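Kumero Hand-Held Gripper Kit: Set-Up Guide
Section 4. Recording demonstrations for the lid tasks
Revision 2018-09-01

Read this before you record anything you plan to train on. The method in this section comes from the Lerkus study, in which a person works with a gripper in each hand and the recorded motion is used to train a two-armed robot. The study reports good results. We have repeated part of it and our results were weaker, so treat the steps below as the best procedure we have and don't take them as a promise.

4.1 Before you start

1. Clear the tabletop of everything except the object for the task. Tools left near the object tend to show up in the training data as landmarks, and the policy learns to look for them.

2. Plug in both grippers and let the cables hang to the outside of each arm. Swing both arms through the full motion once. If a cable pulls at the wrist, give it more slack.

3. Open and close each gripper fully, then check that the reading returns to zero. If it doesn't, go back to Section 2.

4. Start a new session file. Do not add to an old one, even if only the object has changed.

CAUTION: Keep your feet clear of the cable loops on the floor. A tug on the cable can shift the sensor module, and the software will not warn you.

4.2 Recording a lid task

1. Set the box on the table with the latch facing you. Vary the position a little between takes. Operators always believe they are varying it more than they are.

2. Hold both grippers still over the table and press the pedal. Wait for the tone.

3. Move in with one gripper at the side of the box, near the hinge. Use the other to steady the base if it slides.

4. Open or close the lid at a normal pace. Slow, careful motion looks tidy on playback but gave us the worst policies of any set we trained.

5. Back both grippers away from the box, hold still, and press the pedal again.

6. Mark the take as good or bad right away. Do not leave this for the end of the session.

NOTE: Keep the bad takes. The study dropped them before counting, and its paper does not say how many there were. Any success rate worked out that way deserves a second look.

4.3 How many takes

The Lerkus paper says 14 takes per object are enough. We could not confirm this. With 14 takes our policy closed lids it had been trained on and missed most others. With 74 it did better on new boxes, though two of us scoring the same test runs still disagreed on what counted as closed. Agree on that first, in writing. "Lid down" and "latch caught" are different tests and should never share a column.

If you only have time for a small set, spend it on more boxes and fewer takes of each.

4.4 Known problems

Shiny plastic. Overhead light on a glossy surface can upset the tracking. Dimming the room helps a little. Matte spray helps more, but then you are no longer testing the object you said you were.

Thin fingers. Long, thin fingers reach the hinge side easily and bend under load. The sensor does not see the bend. Expect the recorded fingertip position to be off whenever the finger is pushing on something.

Operator habit. A policy trained on one person's takes copies that person. Use at least two operators before you claim anything general.

4.5 Starting position for the open-lid task

Lid folded back, base empty, one gripper in each hand.
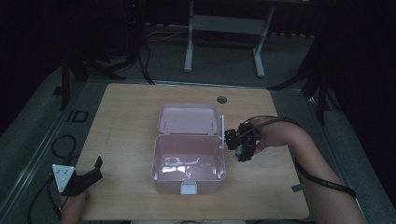

Olga Riquelme disagrees with 4.3 and asked for her objection to be printed with it: the 74-take set was recorded in January by a more practiced operator, so the gain over the 14-take set may come from the operator and have little to do with the number of takes. She would like the small set recorded again by the same person before this guide tells anyone to collect more.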